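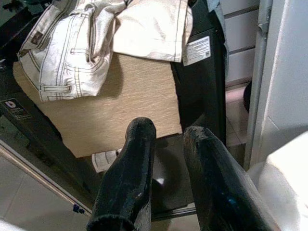
Off-white jeans with tan contrast stitching, over a light tan box. Photo: Prundon

PRUNDON ASKS CUSTOMERS TO PLEASE STOP THROWING AWAY PERFECTLY GOOD PANTS

Repair counter opens in May at the Benítez Street store, with free first fixes and a modest amount of judgment

Prundon, the neighborhood clothing repair and resale company, will open a walk-in mending counter in May inside its Benítez Street store. The counter will handle split seams, dead zippers, missing buttons, dropped hems and the spot on the inner thigh where every pair of jeans eventually gives up.

The first repair is free for every household. After that, prices start at $5 for a button and stop at $13 for anything short of rebuilding the garment. Customers who want the garment rebuilt will be invited to sit down and talk about it.

The company decided to open the counter after a trial run last fall, when it put a sewing machine by the front window and a handwritten sign on the door. The sign said "We Fix Pants." It drew 134 items in its first month, including a tent, two oven mitts and a wedding suit needed by 4 p.m.

"We thought people would bring us their treasures," said Hauwa Effiong, founder of Prundon. "Mostly they brought us the stuff from the chair in the bedroom. Everybody has that chair. I have two."

The counter will be run by Ezequiel Marín, a tailor who spent much of his career on formal wear and has asked that this not be held against him. He will be joined by Liên Cao, who handles denim and knits and has strong views on fabric softener.

"A broken zipper is usually a ten-minute job with a new slider," said Cao. "People will keep a coat in the closet for six winters over a ten-minute job. I understand it. My own raincoat has been waiting for me since before I worked here."

How it works

Customers bring in a clean item. The word "clean" appears here at the request of the staff. A mender looks it over, quotes a price and gives a pickup date, which in most cases will fall within the same week. Items not worth saving will be described as such, kindly, and can be left behind to be cut up for patches.

Small jobs can be done while you wait. There is a bench. There is also coffee, though the company makes no claims for it.

Evening classes start later in the month. Each one seats 13 people and covers a single skill, beginning with buttons. The button class lasts an hour, and students should bring a shirt they do not love. Hemming comes next, followed by patching, and then a class on pockets that Marín has been rewriting since the trial ended.

Thread, needles and findings will come from Lastik, a supplier of sewing goods that has also donated 800 spools of thread to get the counter started. A surprising share of them are orange.

"They asked if we had anything left over," said Iker Bustamante, sales manager at Lastik. "We did. I would like to thank Prundon for the shelf space, and I would like to wish them luck with the orange."

Prundon will continue to buy and sell used clothing at the same address. Store credit from resale can be spent on repairs, so a customer may now sell one pair of jeans to pay for saving another.

What the counter will not do

Leather, fur, shoes, anything inflatable, and Halloween costumes after October 25. The company learned about that last one during the trial and does not wish to discuss it further.

About Prundon

Prundon buys, sells and repairs everyday clothing. It is owned by the people who work there. The mending counter will be open from 10 a.m. to 6 p.m., with a break for lunch that staff intend to take.

Media contact: Baltasar Montoya, Prundon press desk. Calls are welcome in the morning. Interviews at the counter can be arranged, and reporters with a loose button are encouraged to bring it along.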